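Why I'm keeping my old phone another year

4 Jan 2022

Every December the same thing. New phones, new bundles, everybody at work comparing camera bumps. And every January I get asked why I haven't upgraded yet. So, an answer, written quickly before the train gets to Gamham.

My phone is a Rollusen. Second from cheapest when I bought it. The battery was going — dead by teatime, worse in the cold — and I'd more or less decided to replace the lot. The new one is 315 pounds. Then I walked past the repair counter in Blackwood and asked what a battery would cost. Not 315 pounds. Not anywhere near. Done while I had a coffee.

That's my whole argument really. Most people who think they need a new phone need a new battery.
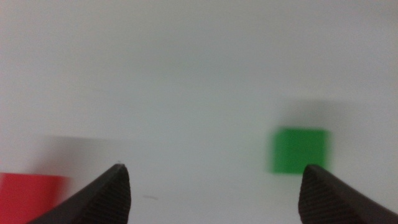
Dolores Obi disagrees, and wrote to tell me so after I said much the same last month. A battery is fine until the updates stop, she says, and then you're carrying your bank around on something with the back door open. She'd sooner pay for a new one every few years and sleep at night.

Fair. I haven't got a good answer to that one. The updates do stop, and they stop far too early, and the makers know perfectly well when they'll stop and don't print it on the box. They should. Big letters, next to the storage. If a yoghurt can manage a date so can a phone.

But that's an argument for longer updates, surely. Not for buying more phones. Mine has 2 years of updates left and I intend to use all of them.

The other thing is the camera. Always the camera. I've taken 219 photos since the summer, I checked, and most of them are of the dog or a parking sign so I can find the car again. Would they be better on the new one? Probaly. Would anyone care? The dog wouldn't.

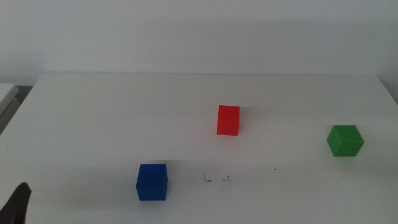
And then storage, which is where they really get you. The base model is never quite enough so you go up a step, and the step costs far more than the same space would on a card. Except there's no slot for a card any more. Mine has one. It's ugly, a little tray you poke with a pin, and I'd miss it every week.

Vaughn Kapoor traded his in at the Plelby shop and got 16 pounds for it. Sixteen! For a phone that worked. He used it that morning to ring and ask if they were open. I'd have kept it in a drawer out of spite.

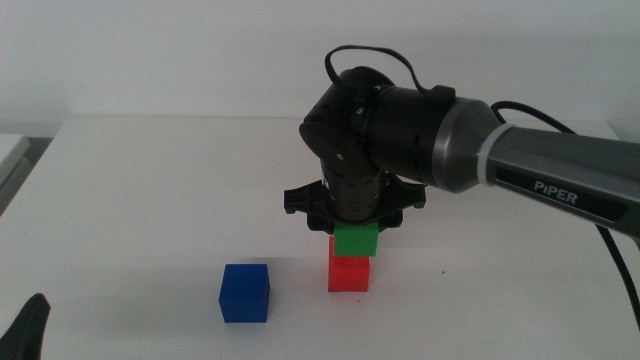 Red, green and blue blocks on a white tabletop.

I'm not against new things. If yours is smashed or wont hold a signal, go and buy one, enjoy it. Just ask about the battery first. And delete the apps you never open, half the slowness is them. Right, my stop.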